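Swollen feet in the third trimester

06/12/2025 | By Shanti Chaturvedi
14 shares | 4 comments

Quick one this month, sorry, running behind. Lots of you wrote in after the March issue asking about puffy ankles. Mostly normal! Your body is holding extra fluid and the uterus slows the blood coming back up from your legs. Worse at night, worse in heat, worse after a long shift.

What helps – feet up when you can, sleeping on your left side, looser shoes. Keep drinking water, cutting back dosen't help. 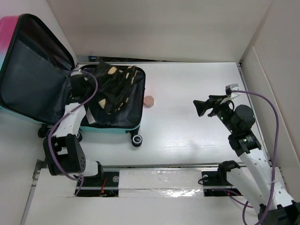 Compression socks too. Put them on before you get out of bed, not at noon when the swelling is already there. Rungnapa swears by the knee-high ones from Mokari.

Call your midwife or doctor right away if – swelling comes on suddenly, face or hands puff up, bad headache, spots in your vision. One leg only, sore or red? Same thing, call. Dont wait for your next visit.

More on leg cramps next time.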